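Has anyone used the Astent laundry kit in a shared laundry? Worth it for a small guesthouse?

Posted by Trandthorpe Guesthouse, Jan 11, 2026

Hi all, long-time reader, first time asking in the Home and Small Business Automation section. We run a 31-bed guesthouse and the laundry is what eats our mornings. I've been looking at the Astent kit, which is the single arm on a wheeled base with the two-finger gripper and the software that handles loading and unloading front loaders. The quote I have is $3,939 for the kit, and there's a refurbished one going for $3,054 with a shorter warranty.

We mostly wash pillowcases, tea towels, bath mats and the odd guest load. Sheets go out to a service, so I'm not asking it to wrestle a king-size fitted sheet. What I want to know is whether it copes with a room where people leave baskets wherever they feel like it, whether it can open the doors by itself, and how much fiddling there is once it's set up. My partner thinks I've lost the plot, so real experiences please, good or bad!

Narendra Bisht
Member, 2,000 posts

Oh, I love this kit, so you'll have to forgive a long reply. I look after the laundry in a student residence called Kirnden and we've had ours going for two full terms now. We bought the new one, mainly for the warranty, and I'd do the same again.

Doors first, as that's what everyone asks. It opens and shuts them on its own once you've taught it the model. You do the teaching by guiding the arm through the movement by hand, five or six times, and then it tries by itself while you stand there with your finger near the stop button feeling like a driving instructor. Ours had one model of washer down in an afternoon. The dryers took me most of a weekend because the latch is stiffer.

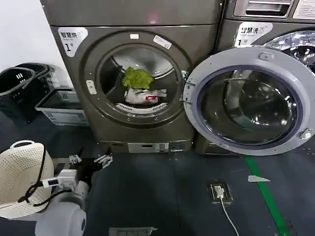
Unloading is where the Astent earns its keep for us. It fetches out one or two pieces at a time, drops them in the basket and goes back for another look, and it keeps going until it's satisfied the drum is clear. It's slower than a person, no question, but it doesn't mind being slow at five in the morning. Colour makes a big difference to how sure it is of itself. Something like that lime-green cloth sitting in the drum is dead easy for it to pick out against the steel, even through the glass with the door closed. Grey socks in a grey drum are another story, and I still do a quick sweep around the rim with my hand at the end of a run, as small things like to hide in the fold of the seal.

On baskets, it's better than I expected. It will find a basket that has been moved a step or so from its usual spot. If somebody has stacked two together it treats them as one deep basket, which is fine by me. What it doesn't like is a soft fabric bag that slumps. Buy stiff plastic ones with proper sides and a decent handle and your life will be much easier.

A few bits I wish I'd known at the start:

Keep the cables on the arm tidy. There's a clip set you can add and I'd get it on day one.
Leave washer doors open all the way or shut all the way. Half open confuses it.
Mop up drips by the machines before it rolls past. The wheels grip well on dry tile and not so well on wet.
Label your machines clearly. We had two with the same number for ages and the job log was a complete muddle.

After setup I'd say I spend ten minutes a day on it, mostly cleaning the finger pads and moving things students have left on the floor. For pillowcases and tea towels I reckon you'd be thrilled. Bath mats I'm less sure of – a heavy wet one with rubber backing is near the limit of what ours will lift, so ask for a demo with your own mats.

Happy to send you my basket measurements if you message me!

nautiyal_laundry

Agree with most of that. We have the refurbished one at Nautiyal and it's been good apart from a noisy wrist joint, which they replaced under the short warranty with two weeks to spare. Check how wide your doorway is before you order. The base is wider than it looks in the brochure and we had to take a door off its hinges to get it in.

Also the app only talks to 2.4 GHz wifi.

Steamed Up

Just get a second trolley and pay a uni student for a couple of hours.

Trandthorpe Guesthouse

Thanks everyone, especially Narendra. Bath mats are a worry, so I've asked for a demo and I'm going to hand them the heaviest one we own, soaking. Will measure the doorway tonight. Narendra, I'll message you about those baskets.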